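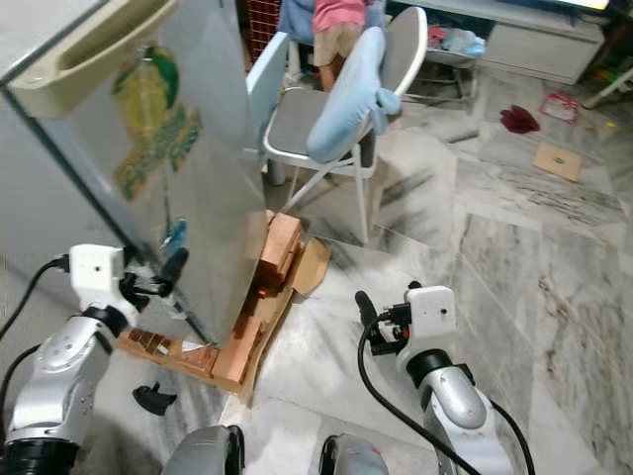
Item 4: refrigerator, base and floor covering.

Sidia House, shared kitchen, ground floor
Inspection checklist: appliances and floor
Date of inspection: 5th September
Previous inspection: February
Form used: Kemppainen 18, short version

1. Access to appliance
Result: Pass
Door to the corridor opens fully. Outlet can be reached without moving the refrigerator.

2. Power cord and plug
Result: Pass
No cuts or scorch marks. Plug seats firmly. Cord does not run under the appliance.

3. Door seal and hinges
Result: Pass with comment
Seal closes along its full length. Lower hinge is stiff. Lubricate before the next visit.

4. Base and stability
Result: Fail
Orange-brown wooden blocks are stacked on the cardboard and lean against the base of the refrigerator. The layers are not square to each other. Loose blocks are not an accepted support or stop under the Weltard house rules. Remove them, check level in both directions, and adjust the feet if needed. Allowed gap at the rear wall is 6 cm minimum; measured 10 cm.

5. Floor in front of appliance
Result: Fail
Flattened cardboard on marble. A torn flap stands up along the right side of the sheet and is a trip point. Cardboard can also slide on polished stone. Take it up and inspect the marble underneath for moisture and staining. If a covering is wanted, use a rubber-backed mat with beveled edges.

6. Items attached to or placed on appliance
Result: Pass with comment
Beige plastic tray mounted near the top. Check the fixing by hand at each visit. Keep glass and liquids out of it. Green and yellow leaf-pattern sticker on the front panel below the tray: no action.

7. Interior temperature
Result: Pass
Within limits on the Sumier thermometer. Reading entered in the kitchen log.

8. Ventilation grille
Result: Not checked
To be done with the refrigerator pulled out, together with item 4.

Follow-up
Items 4 and 5 to be closed by the 25th. Item 8 same visit. Item 3 may wait for routine maintenance.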